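Robot Learning Practicum
Handout 6: Collecting Demonstrations with Hand-Held Grippers
Instructor: Venkatesh Rodrigues
Lab section: Sushil Prajapati

Reading before lab: the Ebrahimi notes, sections 2 and 3. Bring your logbook.

6.1 What counts as an example

A demonstration is one continuous recording of one task, from hands at rest to hands at rest. It contains the wrist video from each gripper, the gripper opening over time, and the estimated pose of each gripper. A policy trained by imitation sees nothing else. If you made a decision using something outside the wrist view, the policy has no way to recover it.

The task for this unit is sorting produce on a table into a container. Two grippers are used, one per hand. Keep both in working range of the table for the whole recording, even during steps that need only one.
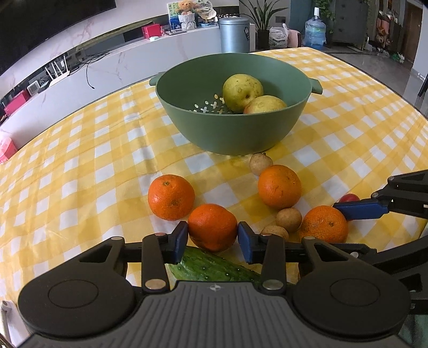
Figure 6.1. Wrist view during the sorting task, with an orange between the fingertips and the second gripper at right.

Note how much of the view is taken up by the gripper itself. The linkage hides part of the table closest to the operator, and small items there can drop out of sight. Approach so that the target stays between the pads for the last part of the motion. Do not swing in from the side at the end.

6.2 Variation

Each group records 200 demonstrations in the homes assigned to it. The pooled class set is 4,000. Within your share, vary:

Starting layout. Move every item between recordings, including the container.
Order of picks. Do not always begin with the nearest piece.
Item size. Large and small round fruit need different openings, and long items such as a cucumber need a choice of grasp point.
Contact between items. Include layouts where pieces touch or one partly hides another.

Leave the room as it is. Furniture, cables, plants and household clutter behind the table are useful background. A set recorded against a bare wall did poorly in our February trials once the table was moved – see the Rillum comparison in Handout 4.

6.3 Two-handed segments

Overlap between hands is where most labeling errors occur. Log a grasp when the pads close on the item, and log each hand separately.

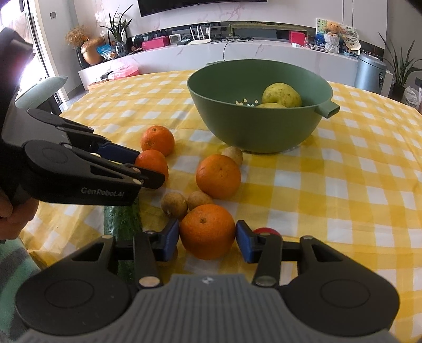
If both grippers are closing in the same interval, write two entries with their own start times. The Vutwood annotation tool will accept a merged entry without warning, so check the export by hand.

6.4 Rejecting a recording

Discard if pose tracking is lost for more than 400 ms, or if a bare hand touches any item after the start mark. Keep a recording with a failed grasp if you recovered from it – tag it "retry".

Upload to the Zulau folder. Logbooks go to Sushil in lab.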